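Why Do Echoes Happen?

Shout into a big empty gym. HELLO! A moment later the gym shouts back. Lo... lo... lo. Spooky? Nope. Just sound bouncing.

Sound is a wiggle. When you yell, your throat wiggles the air, that air wiggles the air next to it, and on and on until it reaches someone's ear. Or a wall. Hard smooth walls throw sound back, kind of like a ball off pavement. Soft stuff – curtains, carpets, your winter coat – soaks a lot of it up.

So why no echo in your bedroom? Too small! The sound bounces back so fast that your brain mushes it together with your real voice. You need some distance. Stand far from a cliff or a big brick building and the bounce takes long enough that you hear it seperately.

Sound goes fast, by the way. About five seconds to go a mile. Thats why you see lightning first and hear thunder later. Count the seconds, divide by 5, and you get the miles. Lightning close enough to hear means go inside, and do your counting there.

Animals use echoes too. Bats squeak, listen for the bounce, and find a moth in the dark. Dolphins click under water. Same trick, wetter.

Osvaldo Batista grew up in Drirnville and used to yell into the old Macedo tunnel on the way home from school. 489 feet long, that tunnel. His best word was "pickle." He says short words with a hard sound in them come back the clearest. Try it!
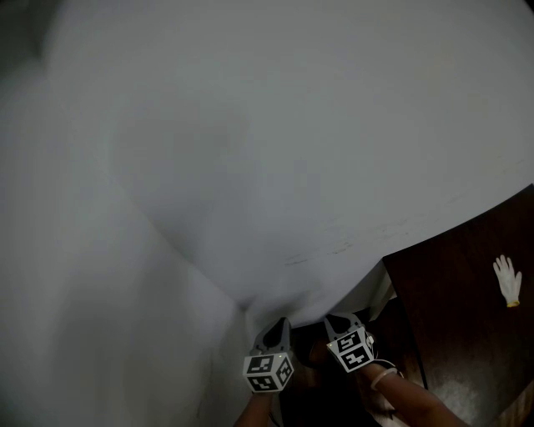

Does the shape of a wall change an echo?
Shape matters a lot. A flat wall sends sound off in one main direction. A wall that curves inward like a bowl can gather sound into one spot, and a wall that bulges outward spreads it around.

Try this at home. Get 2 cardboard tubes and a ticking clock. Lay the tubes on a table in a V shape, with the point of the V near a hard book standing up. Clock at the end of one tube, your ear at the end of the other. Hear the tick? Now swap the book for a pillow. Much quieter.

More words to know: vibration, reflect, absorb.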